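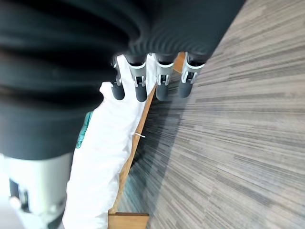 **To:** hand-demos list
**From:** Serena Parisi
**Subject:** Re: How many white-on-white episodes do we need?

Hi all,

Sorry for the slow answer, I was at Andow most of the week and only read mail on my phone. Replying inline to Tudur, then a couple of things of my own at the bottom.

> On behalf of the Plusel side, Tudur Hughes wrote:
>
> We trained on everything you uploaded through the end of June. Colored cloth is fine. White cloth is where it falls over: the policy closes the fingers above the fabric and lifts air, or it goes for the wooden edge and presses. I went through the white episodes by hand and there are only 23 of them, and 13 of those start with the cloth already bunched up, so the model has hardly seen it lying fairly flat.

Yes, that's my fault. We did the white pieces last, the light in the room was going, and whoever was driving (me, mostly) pushed the cloth into a nice fat ridge first so there'd be something to grab. It makes for easy episodes. I hadn't thought about what it does to the mix until I saw your numbers.

I've started on a new batch with the long white piece on the wooden furniture, over the striped carpet. I'm leaving the wrinkles however they fall when I put it down. No patting, no fluffing! If a fold comes up near the first finger, fine, and if it doesn't, also fine.

> Can you do 20 more, with the cloth starting in a different place every time? And please keep the edge of the wood in the wrist view for at least half of them. I think the model has learned "wood means stop" from the table set and I'd like to break that.

20 is doable. I-seul Ha has offered to drive half so it isn't all my hand style, which I think matters more than we've been admitting. She comes in low and from the side, I come down from above like I'm picking up a sandwich. The two of us look like different robots in the joint plots.

On the edge: happy to, but I want to agree on what counts as a success when the fingers straddle it. With the hand turned so the row goes across the cloth and out over the rail, the outside finger has nothing but carpet under it. It can't help with the pinch. I've been marking those as good if the other fingers get the cloth up and it stays up until the arm is back at rest. Jae-in has been marking them as partial. Somebody pick one, please, I don't mind which, but I'm not relabeling twice.

> Also, could you trim the start of each episode? There's a lot of hovering.

I'd really like not to. The hovering is me deciding, and when I trimmed the Soltik episodes last time the policy came in fast and confident and wrong. Woo-jin Gil ran both versions and the untrimmed one missed less on the first try, though he'd be the first to say that was a small test. What I can do is stop hovering when I'm just answering somebody across the room. I'll cut those bits and leave the rest.

> Last thing, is the tag in or out?

In! Leave it in. I know that thin white bit hanging over the wood looks like a corner you could grab, and the model did try to grab it at least once, but real laundry is covered in strings and tags and I'd rather have it see them now. I've added a yes/no field to the episode notes called "loose_end" so you can filter them if you need to. Please fill it in for old episodes if you happen to be watching them anyway. Don't go back specially.

OK, my own stuff.

**Exposure.** The wrist camera is still on auto, and white fabric next to that gray carpet makes it hunt. I tried locking it and the creases got easier to see, but then the black cover on the arm went to a solid blob. I don't think the model cares about the cover. I do slightly care, for when we check how the arm was bent. Jae-in, do you have an opinion? My plan is to lock it for 10 and leave auto on for 10 and let Tudur tell us.

**Fingertips.** Please wipe them before you start a session. Lint on the rubber changes the grip more than you'd think, and I lost 2 episodes before I noticed. There's a cloth in the drawer with the spare Meng cables.

**Names of folders.** Not "white_new", not "white_new_final". I've made one called white_flat and everything from this batch goes in there, with your initials at the front of the episode name. If an episode goes badly, keep it and mark it failed. The bad ones get used too.

**Resets.** When you put the cloth back, pick it up all the way and drop it. I caught myself dragging it to the same spot six times in a row — muscle memory, I guess — and those aren't six starting positions, they're one.

I should have the first half up by tomorrow evening, unless the upload does its thing again. I-seul, the arm is free from 2 p.m. if you want to come and do yours while I'm still around to reset for you.

Serena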